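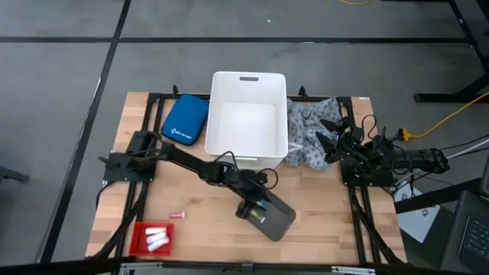 Judit Takács, September

Filed under: Handouts > Robot practice > Bench rules

Right, bench rules for the two-arm tables. I nag everyone at Urnwood with these, and the Tultstead group gets the same talk (sorry, both of you!).

Cables first. Before you power up, swing each arm by hand through its whole reach and watch the loops near the elbow. If one goes tight, stop and re-clip it. Extension leads stay behind the table, well away from feet, and laptops want to be out of reach of both arms.

Keep the speed at 20 per cent until you've done 2 clean runs. I know, it's dull. Do it anyway!

Soft stuff like cloths and pouches is fine to practise on, but keep it clear of the joints between goes. Small bits live in a tray.

Never reach in while an arm is live, even for something that's rolled away. Press stop, say "hands in" out loud, then reach.

Log every stop in Plidance. We're up to nearly 700 entries and I do read them. Lockyer has the spare fuses.

Last updated: September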